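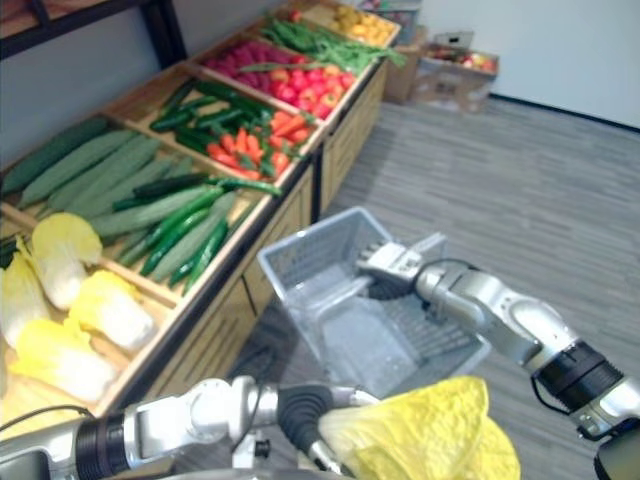

Photo credit: Standasthorpe Department of Community Services

About the Department

The Standasthorpe Department of Community Services is the office of city government that residents deal with most often. It operates the City Service Center on Kobori Street, three neighborhood counters, the city information line, the senior centers, and the permit desk for parks and public rooms. The Department was formed when the former Office of Citizen Information and the Division of Senior and Family Programs were placed under one director, and it reports to the City Administrator.

Our Mission

The Department provides residents, businesses, and visitors with accurate information about city services and helps them complete their business with the city in as few visits as possible. Staff at every counter can accept applications, take payments, and make referrals on behalf of other city departments. Where a matter belongs to the county, the state, or a private utility, staff will supply the correct contact information before closing the request.

What We Do

The City Service Center processes residential parking permits, pet licenses, yard waste enrollment, and requests for bulk collection. Property tax payments may be made at the Center by check, money order, or card. Cash is accepted at the Kobori Street location only.

The information line is answered by city employees during business hours. Calls received after 5 p.m. are recorded and returned on the next business day – with the exception of reports of water main breaks and fallen trees, which are transferred at once to the Public Works dispatcher.

Senior Services operates two centers, one at Kobori Street and one in the Zerurel neighborhood. Both offer weekday lunches, tax preparation assistance from January through the filing deadline, and van transportation to medical appointments within city limits. Van rides must be reserved in advance by telephone. There are 822 residents currently registered with the van program.

The permit desk issues permits for picnic shelters, athletic fields, block parties, and meeting rooms. The largest meeting room, at the Zerurel Center, seats 70. Applications from resident groups are given priority over those from outside the city, and a certificate of insurance is required for any event open to the public.

Holiday and Emergency Schedules

The Department prepares the city's official schedule of closings for each holiday and distributes it to local newspapers, radio stations, and schools. The schedule covers offices, trash and recycling collection, parking meters, senior centers, and recreation facilities. During snow emergencies and extended power outages, the Department also maintains the list of open warming and cooling sites, which is updated at 7 a.m. and 4 p.m. while the emergency remains in effect.

Residents who wish to receive schedules and closing notices by mail or e-mail may register at any counter. The notice list now has 3899 subscribers. Addresses are used for city notices only and are not shared with outside organizations.

Leadership

Hanyu Qian serves as Director of Community Services. Before her appointment she managed the Zerurel neighborhood counter and later supervised the information line. The Director is assisted by a deputy for customer operations and a deputy for senior and family programs. Both deputies attend the public meetings of the City Council at which Department matters are considered.

Language and Accessibility

All counters are accessible by wheelchair. Interpreters are available by telephone at no charge, and sign language interpretation can be arranged with three business days' notice. Large-print copies of common forms are kept at each location – please ask at the desk.

The Department's online request system, Trendudar, allows residents to submit a service request, attach documents of up to 3000 words, and check the status of an earlier request by reference number. An account is not required. Residents without access to the Internet may use the public terminals at Kobori Street during regular hours.

Comments and Records

Comments on the service provided by any employee or counter may be addressed to the Office of the Director, City Service Center, Kobori Street, Standasthorpe. Requests for public records must be made in writing and should identify the records sought as specifically as possible. Copying fees are set by ordinance and are posted at each counter.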